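The Summer of the Late Timestamp

August 19, 2026

I promised Lovisa I would write this up in June, and then I promised her again, and now the tomatoes are nearly done and I still hadn't typed a word until this morning. So, with coffee and the window open, let me finally tell you what I've been doing with my evenings (and quite a few of my lunch hours) here in Lemville.

If you've been reading for a while you know that Tan is the little program I keep going on about. It listens to everything a robot arm says while it's working, lines it all up in time, and lets you scrub back and forth through a run afterward, the way you would with a home movie. If you're new, welcome! There will be some grumbling about clocks.
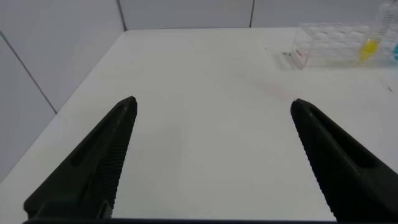
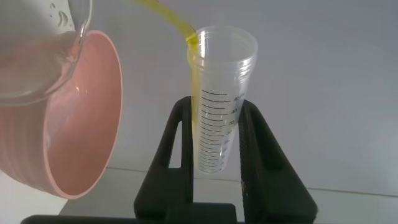
Tan began as a replay viewer and nothing more. I wanted to see the wrist camera, the joint positions and the gripper width side by side, and I wanted them to agree with each other, and for the first year or so I was perfectly happy if they agreed well enough that my eye couldn't catch them out. Pouring is what spoiled that for me. When you're setting a block on a shelf, a small lag between the picture and the arm hardly matters, because the block will still be there a moment later. Liquid is a lot less patient. Look at the second picture, with that thin yellow stream coming over the spout and landing up near the left inner wall of the cylinder. If I want to know what the pitcher's angle was when the stream looked like that, I need the angle from that very instant, and what Tan was giving me was the angle from a little while before. Every single pour in the log looked as though the liquid had made up its mind late.

I blamed the camera first, of course. Everybody blames the camera. I swapped the cable, then the port, then I lowered the resolution, and then I spent an evening reading the driver source with a sandwich in one hand, which is how I got mustard on my good notebook. The camera driver was stamping each image when it was handed over to the program. The arm was stamping each joint reading when it was measured. Both are perfectly reasonable things to do! They just aren't the same thing, and I had been drawing them on one time axis for over a year as if they were.

Once I knew that, I wanted a number for it. I had a log of 2,798 images from the wrist camera covering a good long stretch of moves and pours, and Tarmo Sproģis suggested I use the arm's own motion to measure the gap. You take the movement you can see between one image and the next, you take the movement the joints report, and you slide one along the other until the bumps match. It's an old trick and a lovely one. The answer came out at 48 milliseconds, and I did a small dance in my socks.

Then I looked closer and stopped dancing. The match was beautiful whenever the arm was moving through open space, and it fell to pieces whenever the arm held still and the liquid moved instead. My motion estimate was happily tracking the stream and reporting that the whole wrist was sliding off somewhere. It also loved the clear plastic things. A see-through rack is a terrible thing to track, because half of what you're following belongs to whatever is behind it, and when the camera shifts those two layers slide over each other and the poor estimator averages them into nonsense.

Edivaldo Vasconcelos had the sensible idea, and I'd like it on the record that he had it while looking for his car keys. He said the fingers are always in the same place, so throw them out first, and then only trust what's left if it all moves together. I had been leaving the gripper in, you see. Those big dark fingers take up a large part of every view, with all those ridges along the inner sides, and a feature tracker adores ridges. It was finding the best corners in the whole image right on the one part that never moves relative to the lens. So a good share of my votes were coming in for "we are standing still," no matter what the arm was doing.

I drew a mask over the fingers by hand the first time, which was soothing, like coloring. After that I wrote a bit of code to build the mask from a run, by looking for pixels that stay put while the joints say the wrist is traveling. It got the body of the gripper right away. The fingers were harder, as they open and close, so the mask has to know the gripper width and stretch to suit. For now I keep a small set of masks at 5 widths and pick the closest one. Halvard Dahlgren thinks I should compute it properly from the geometry and he is correct, and I'm going to do it when the weather turns.

With the fingers out of the count and the liquid stretches thrown away, 2,177 of the images were left to work with. I felt a pang at losing the others, I'll admit. But the curve that came out was clean from end to end, and the delay held steady across the whole log, where before it had wandered around like a cat at suppertime. The number itself barely budged, too, which annoyed me slightly after all that coloring.

Now for the part where I got greedy. Having sorted out the clock, I thought, well, surely I can let the controller use this. Up to then Tan had only ever been for looking backward. The pour controller we run is a plain thing that Nestor Umali wrote, and I'm fond of it. It watches how fast the level seems to be changing and tips the pitcher forward or back a little to keep the rate near what you asked for. Nestor had always kept the gain very low, and when I asked him why, he said that any higher and it wobbled. It would tip too far, see too much coming, tip back too far, see nothing, and so on until somebody pressed the big button.

Well, of course it wobbled! It was steering by old news. It compared the level in an image against a pitcher angle that had already changed, and it drew the wrong conclusion about which angle gave which flow. So I gave it a short memory. The controller now keeps a buffer of recent joint readings, each with its own honest time, and when an image arrives it takes the delay off the stamp, looks up where the pitcher was at that time, and does its sums with that. It's perhaps a page of code, including the comments, and I write long comments.

That doesn't make the delay go away, and I had to explain this to myself several times in the shower. The picture is still late. The controller simply knows how late. It can at least learn the right relation between tilt and flow, and then there's a small predictor that asks where the level should be by now, given everything that's been commanded since that image. Nestor has turned the gain up a notch, then another notch. He is a careful man and I expect he'll be turning it up in notches until Christmas.

The level itself is a whole other business, and one I haven't cracked. The cylinder in that same picture has a nice column of black graduation lines down the front, with numbers you can read near the top, and you would think all one had to do was find the lines and see where the liquid stops. But when a stream hits the wall and spreads into a sheet on the way down, there's color over a long run of the scale and very little sitting at the bottom. My first detector looked for the topmost yellow and announced, with great confidence, that the thing was almost full. I've since changed it to work from the bottom up and ask for color all the way across the width before it will call anything a level. It's better. It still gets muddled down where the numbers are small and the tube narrows, and I have a list of bad cases as long as my arm.

Lovisa Rustad wants me to give up on the scale entirely and fit the shape of the tube, then work out volume from the outline. She may be right. She put together a labeling page inside Orkik, our job runner, so that we can each click the level on a handful of images while waiting for something to build, and it's a surprisingly pleasant way to spend a few minutes. What it has taught me so far is that she and I don't agree on where the level is when there's a sheet of liquid on one side. We had quite a lively chat about it. If two people who stare at these all day can't settle on an answer, I don't feel too bad about the detector.

A few odds and ends for those of you who run Tan yourselves, all three or four of you (I love you dearly). The new release stores two times for every message, one for when it was measured and one for when it arrived, and the viewer lets you switch between them with the T key. Old logs still open. They'll show a small yellow flag next to the camera track to say the delay is unknown, and there's a command called fit-delay that will try to estimate it from the motion. Please mask your gripper first. Please also give it a stretch where the wrist really travels, with some turns in it, as a slow straight line gives it very little to hold on to. If the curve it draws for you has two humps, don't trust either of them and send me the log.

The thing I'd still like is for the viewer to show the predicted level beside the observed one, drawn on the same scale, so you can see them part company and come together again. I had it half working before we drove up to Brakuvmont to see my sister, and when I came home I couldn't make sense of my own branch. There's a function in there called fix_it_later_2. I'm going to make another pot of coffee and go find out what the first one did.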